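Gathering examples with hand-held grippers

Gathering examples by hand, sometimes called hand-held demonstration, is a way of teaching a robot everyday chores by having people do those chores themselves while holding the robot's kind of fingers. A person takes a gripper in one hand, or one in each, and goes about the job much as they would at home. A camera on the tool records what the fingers meet, and the recordings later become lessons for a learning system.

Soft goods have long been a favorite subject. A cup keeps its shape wherever it is set down, but a piece of cloth hardly ever lies the same way twice, so a learner needs to meet it in a great many states before it can be trusted with a pile of laundry.
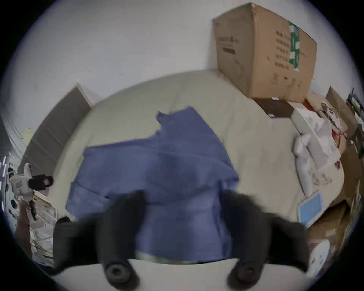 Work of this sort is usually split into short runs, called episodes, each with a plain start and a plain finish. In the Kaimal collection, a fairly modest one by the standards of the field, an episode of cloth handling lasts 20 seconds on average, and a person new to the tool is asked for six practice runs before anything is kept. The full set holds more than 500 episodes. That may sound like plenty to anyone who has folded a towel, though people who train such systems nearly always wish for more!

Two-handed work takes some getting used to. The wrists tire first, and beginners tend to squeeze harder than they need to, or to hurry – a habit the learner will pick up quite faithfully if nobody weeds it out. The Grendness handbook suggests slow, even movements and a short pause before each grasp, so that the moment of closing is easy to find later on.

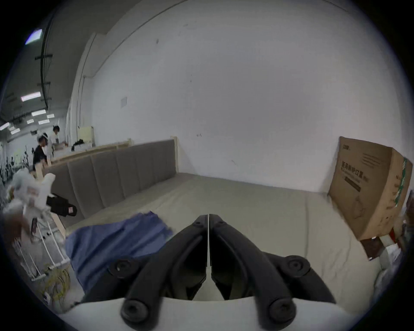
Breder
Contributing editor, home robotics pages

Rooms matter as much as hands. A learner raised on one tidy table may be lost when it meets a mattress, a different wall or a bit of clutter, and so collectors like to vary the furniture, the lighting and the things lying nearby. Beds are useful because they are wide and soft, and cloth can be spread, gathered or turned over on them without falling to the floor.

Once recorded, the episodes are looked over and labeled, and weak ones are set aside. In the Drenditach review, 103 episodes were dropped, mostly for fingers that had wandered out of view or cloth that had slipped at the last moment. Some groups keep these failures in a separate folder, as a slip followed by a patient second try can be a good lesson too.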